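Mareike Bauerfeind writes the planner at Lundent that keeps two arms from hitting each other. Her first version at Gravham planned each arm alone and made one wait. "It was safe and very slow," she says.

The new one, Jondero, plans all 14 joints together and replans every 25 milliseconds.
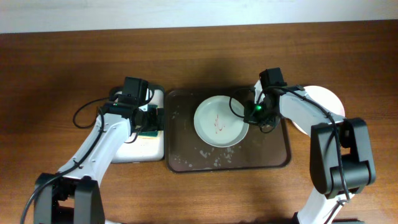 Two arms over the trays and plates at Lundent.

Cables took longer than the math. "The model had clean links. The real arm has a cable that loops out at the wrist, so we padded the collision shapes." That cost them reach near the middle of the table, and she is still trimming it.

A release is planned for May.

Last updated: 12 Nov 2018

Related
Naciri drops its old grasp library
Logging joint data without losing frames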